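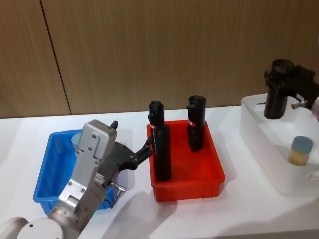
九月 茜草、核桃皮、洋葱皮:Flaria 样线第二轮

上午接着做 Flaria 的样线。这一轮还是只用羊毛,棉线留到后面。Prestville 那边要的是一组可以挂在一起的暖色,从淡杏色到深棕,中间要有一个偏红的和一个偏灰的。上一轮红色太橙,棕色太浅,洋葱皮那支反而是最省心的。

线是 Raju 送来的那批,两股,捻得比春天的松一些。下水之前称干重,全部合计432克,已经扣掉扎绳。扎绳用棉绳,八字扎,每把四处,不能扎紧。上一轮有一把扎得太紧,绳子下面留了白印,洗开以后才看见,那把只能拆成短线做标签。

标签还是老办法,一小条无纺布,用油性笔写,再用针线缝上去。打结的写法(一个结代表茜草,两个结代表核桃皮)我还是看不惯,下水以后结缩在一起,分不清一个还是两个。以后新来帮忙的人请都用无纺布条。

洗线

用 Plultiser 洗。盆里先放温水,把洗剂化开,线再下去。不搅,只往下按,按到线里的气泡出来为止。泡到水变浑,把线提起来,换同样温度的水再泡。换水的时候线不能直接放在水龙头下面冲,春天那批就是这样毡掉了一小段。

Raju 这批线含油比我想的多。第一盆水是灰黄色,面上有一层薄膜,第二盆仍然有一点滑。第三盆清了。我把一滴水滴在线上看,水马上吸进去,可以了。如果水珠停在表面,就说明油没洗干净,后面媒染会花。上一轮省了这一步,结果那两把茜草线上有浅斑,当时还以为是染液没搅匀。

洗完的线不用晾干,拧到不滴水,装进带盖的桶里,当天用完。放过夜会有味道。

明矾媒染

明矾先用热水化开,取1,000毫升,放在搪瓷量杯里,搅到杯底没有颗粒。然后倒进媒染锅,锅里已经有足够没过线的温水。加一点塔塔粉,明矾和塔塔粉的比例照墙上贴的那张卡,没改。

线放进去以后慢慢升温。灶眼左边那个火力不稳,调到最小还是偏大,所以用右边的。升到刚开始有小气泡就关小,保持一个小时,中间翻动了几次,每次都是把最下面那把提到上面来。关火,让它自己凉。凉的过程比加热的时间长得多,我中间去做了核桃皮那一锅的准备。

核桃皮那份线不媒染。核桃里的色素自己就能抓住羊毛,媒染以后颜色会变黄一点,这次要的是冷一些的棕,所以直接下。洋葱皮和茜草都要媒染。 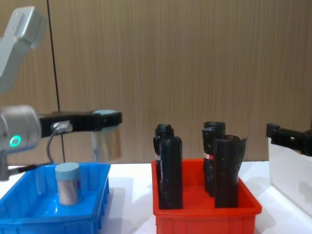 核桃皮是去年秋天收的青皮,剥下来晒干,放在纸袋里。干皮很轻,装满一袋也没有多少分量。昨晚泡上,今天早上水已经黑了。煮的时候没有盖盖子,味道像湿树叶,不算难闻,但会留在衣服上。煮够了以后用细布过滤两遍,第一遍滤皮,第二遍滤渣,渣粘在线上要洗很久。线下锅,先是淡黄褐,半小时以后变成茶色,一个小时以后是比较正的棕。我想要的深浅一直说不清楚,最后拿墙板来定:浅的那支对准木纹里的浅棕,深的那支对准竖纹里颜色更深的那几条。这样说给别人听也容易懂,比“红茶”“浓红茶”这种叫法可靠,每个人泡的茶都不一样。浅的那支已经到了,提出来挂着。深的那支继续泡在凉下来的染液里,明天早上再看。

核桃皮要戴手套。我右手的手套食指上有个小洞,发现的时候指尖已经是棕色的,洗不掉,得等它自己褪。

染液不要倒。核桃液可以再用,第二遍颜色浅,适合做杏色的底。装进玻璃罐,罐口留一点空间,写上“核桃 二浴”,放在冷的地方。上次有一罐写的是“棕”,后来谁也不知道是核桃还是栎树皮,只好倒掉。

茜草

这次的重点。上一轮偏橙,我查了自己的记录,原因可能有两个:一个是温度过高,茜草里的棕黄成分出来了;另一个是水太软。这次两个都改,先看合在一起有没有用,以后再拆开试。这样做不严谨,我知道,不过线只有这么多。

茜草根切碎,第一遍用热水烫,马上倒掉,那一遍水是黄褐色的,我们不要。第二遍加水,加一小撮碳酸钙,慢慢升温。碳酸钙不溶,会沉在底下,下线以前要让它静一会儿,不然线上会沾白粉。静置以后只取上面的液,底下的茜草根装进布袋,再放回锅里一起煮,颜色会一直往外走。

温度定在57度。用探针温度计,探头插在线的中间,不能碰锅底。锅底那里总比中间高,上一轮我就是把探头靠在锅底,又因为读数来回跳,干脆没管,实际的温度现在没法知道。这次每隔一会儿看一次,高了就把锅挪开灶眼,低了再挪回来。麻烦,但有效果。

染液的颜色看起来像番茄汤,线提起来是砖红,比上一轮明显往红的方向走。湿的时候看着深,晾干会浅一档,所以不能太早下结论。我在里面多留了一段时间,到下午三点提出第一把,其余的留在锅里过夜。

翻线的时候要注意,茜草液里的线比别的更容易粘住根渣。布袋的袋口这次扎了两道,还是漏出来一些。下次换更密的布,旧枕套应该可以。
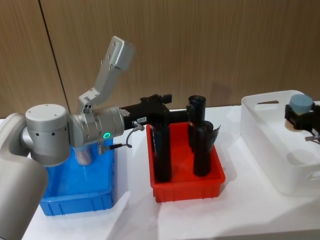

漏出来的根渣等线干了再抖,湿的时候去摘只会把它揉进纤维里。抖的时候到外面去,对着风,别在绕线架旁边抖。上个月抖在室内,后来绕白线的时候沾上了红点,那一锭白线只好改成染色用。

另外一件事,茜草根的来源这次换了。旧的那批是整根,自己剪,长短不一。新的是切好的,颗粒均匀,出色快,可是粉也多。我觉得粉多也是渣漏出来的原因之一。价钱差不多。如果这次红色满意,下次用旧的那批同样的做法再做一把,看看是根的关系还是温度的关系。旧的那批还剩小半罐,请不要动。

洋葱皮

没有什么可写的。黄洋葱外皮,不混红的。煮到皮变得透明,过滤,下媒染过的线,很快就上色,金黄偏橙。放久了会偏褐,所以到了想要的颜色就提出来,不要过夜。

这次做了两把,一把停在金黄,另一把再过一遍铁。

铁浴

铁只给洋葱皮那一把和茜草的一小束。硫酸亚铁按线重的2%,先用热水化开,再加进温水里。铁多了毛会变脆,摸起来发涩,春天试过多放的,颜色好看,但织的时候断了好几次。

洋葱皮那把下去以后,颜色变得非常快,先是芥末黄,接着是橄榄绿。我本来想在橄榄绿停,手慢了一点,成了深橄榄。偏灰的那个颜色原来打算用它,现在看可以。茜草小束过铁以后是暗紫褐,比想象的沉,放在核桃棕旁边两个会打架,不一定用。

铁浴的锅和棍子都是专用的,锅把上缠了黑胶布。上一次有人用这根棍子去搅洋葱皮,整锅都暗了。请看胶布。

洗和晾

提出来的线先不洗,挂着氧化一会儿,再用和线差不多温度的水漂。核桃皮漂了四遍才清,茜草五遍,洋葱皮两遍。茜草最后一遍的水还有一点粉色,我没有再漂,用一点 Plultiser 洗了一次以后就不掉了。

晾在后廊,不见直射太阳。杆子上先铺一层旧毛巾,竹竿有毛刺,会挂线。每把下面不挂重物,让它自然缩。松捻的线如果吊着重物晾,干了以后看着直,一织一洗又缩回来,尺寸就对不上了。

后廊下午有风,傍晚之前浅的那几把应该能干到七成。天气闷的话就挪进来,放在门边,隔一阵把每把转半圈。杆子接触的地方总是最后干,不转的话会留一道深色。

日晒和摩擦的小样

每个颜色绕一张卡纸,一半用厚纸盖住,夹在南窗上,九月底取下来比。上一轮的卡已经可以看了:洋葱皮褪得最明显,盖住的那一半还是金黄,露着的成了浅稻草色。茜草几乎看不出差别,核桃皮露着的那一半反而深了一点。Prestville 那边的挂件要挂在有窗的走廊里,所以洋葱皮的用量要减,大面积的黄最好换成木樨草。木樨草我们手上没有,要问 Raju 能不能一起寄。

摩擦用白棉布,干擦一次,湿擦一次,各擦同样的次数。茜草湿擦有一点粉,核桃皮干湿都有一点褐。挂件不会常被摸,可以接受,但不能拿同样的做法去做披肩。
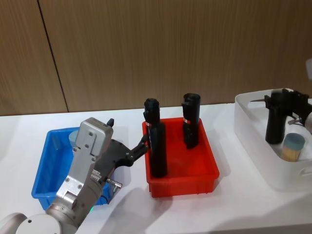

Ritva Sjöberg

傍晚补记。第一把茜草干了,颜色确实比湿的时候浅,可还是红,没有回到上一轮那种橙。放在上一轮的旁边,差别一眼能看出来。灯下看和窗边看不同,灯下偏暖,所以定色一律在窗边定,上午定,傍晚的光太黄。今天这一条只算初看。

核桃浅色那支干了以后稍微发灰,我喜欢。手感比茜草的硬一点,可能是漂的次数不够,也可能是核桃本身的关系。再泡一次清水试试,如果还是硬,就加一点羊毛脂,按洗毛衣的量。

有人问能不能把洗过的线冷冻起来留着下次用。可以,我在家里做过,但是解冻要慢慢来,不能直接下热锅。工坊的冰箱里还有做浆糊的东西,不要把线放进去,会串味。

媒染过的线用不完的话可以晾干存放,写上媒染的月份和用的是什么,再用以前重新泡透。干线下锅上色会花,泡透至少要一夜,急的话用温水,按着它沉下去。

关于配方卡。墙上那张明矾的卡已经溅得看不清了,我重新抄了一张,数字没有变,加了碳酸钙那一行,仅限茜草。旧卡夹在这本记录的最后,不要扔,背面有去年栎树皮的笔记,我还没有誊。

织样的安排:先用茜草和核桃浅色织一小块平纹,经线用没染的原色,看三个颜色放在一起是什么样子。上一轮只看了线把,织出来跟想的不一样,橙色在原色经线里显得很亮,棕色几乎没有了。线把并排放和交织在一起,眼睛看到的完全是两个东西。密度照上一块,不要动,只改颜色。

如果平纹看着太平,再试一块斜纹,纬线多露一些,红色会更整。深橄榄那把先不织,等偏灰的那个位置定了再说。我现在的想法是从左到右:杏色、洋葱金、茜草红、核桃浅、深橄榄、核桃深。杏色要用核桃二浴来做,还没有做,明天下午做。

还缺的东西:细布(过滤用,现在这块已经染成棕色,浅色染液不能再用它)、探针温度计的电池、手套,小号和中号都要。无纺布条还够。塔塔粉快见底了,再做一轮就没有了。

灶的事情我跟房东说过了,左边灶眼还是没有人来看。在修好以前,凡是要守温度的锅都放右边,左边只烧水。两个人同时做的时候,请先做茜草的人用右边,核桃皮可以等,它对温度不挑。

明天早上先看两样:茜草锅里过夜的那几把,还有核桃深色。提出来之前先各剪一小段,漂干净,压在纸巾里吸干,看过再决定要不要继续。直接整把提出来再放回去,颜色会有一道道的。剪下来的小段贴在这一页的背面,写上时间。

锅盖今晚留一条缝,勺子在水槽左边沥着。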